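Review: Helthorpe Bench Safety Kit for Tabletop Robot Arms

Reviewed by Said Filali
March 31, 2022

The Helthorpe kit is sold to labs and small shops that run a single arm on a bench and have to write their own operating rules. It contains a printed rule book, a set of adhesive floor and bench labels, a cable routing guide, and a checklist pad. No hardware is included beyond the labels. I used it through February on a manipulation bench handling toy food and plastic kitchenware, with one operator at a time.

What the rule book covers

The book runs to 38 pages. Seven of those deal with risk assessment and the rest with daily operation. The text is plain and can be read by a technician with no background in machine safety. It does not replace the applicable standards, and it states this on the first page. Buyers who need formal compliance will still have to get the standards themselves and have the cell assessed.

The risk assessment section asks for one sheet per task. "Pick and place" is not accepted as a task; "lift colander by rim, move to plate" is. This takes more time to write up, but the sheets proved useful when the gripper fingers were changed, as only the sheets naming the fingers had to be redone.

Layout rules

The layout chapter is the strongest part. It requires the stop button to be mounted at the bench edge, clear of the objects being handled, and on the side where the operator stands. It also requires that no object be placed between the operator and the button. Objects with handles are to be set with the handle pointing away from the arm base where the task allows it.

The kit is less firm on object count. It sets no upper limit for a mixed bench and only says that each item must be reachable without passing over the base. With a colander, a plate, a pan, a cup and several pieces of toy food out together, a number would have helped. 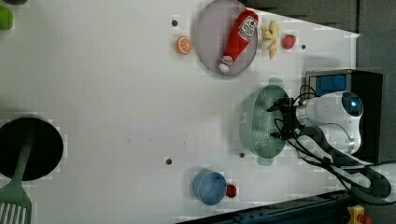
Cable routing

The guide calls for cables to leave the arm on the side away from the work, with slack held in one loop and tied at two points. The loop must not enter the working area at any joint position. The test is simple: drive each joint slowly to its limit and watch the loop. Helthorpe supplies no ties, and the Warudano ties we had in stock were too wide for the slots in the guide plate. Naciri ties fit.

I would have liked a rule on cables that run down beside a stop button. A loose bundle there can get in the way of a hand, and the guide says nothing on it.

Daily checklist

The pad has one line per check and a box for initials. The stop button is pressed and reset before the first run of the day. Gripper fingers are checked for play. Speed is confirmed at the reduced setting before anyone reaches over the table. My colleague Said Ouali timed the full list at 3 minutes, and it did not get skipped during the trial.

Labels

Adhesion was good on painted metal and poor on the tabletop. 2 labels lifted at the corners within the month. The older Plestthorpe labels held better on the same surface, though their print is smaller.

Verdict

Recommended for single-arm benches with trained operators. Not suited to cells with more than one arm, which the rule book does not address. The layout chapter and the checklist pad justify the purchase. The labels should be bought elsewhere.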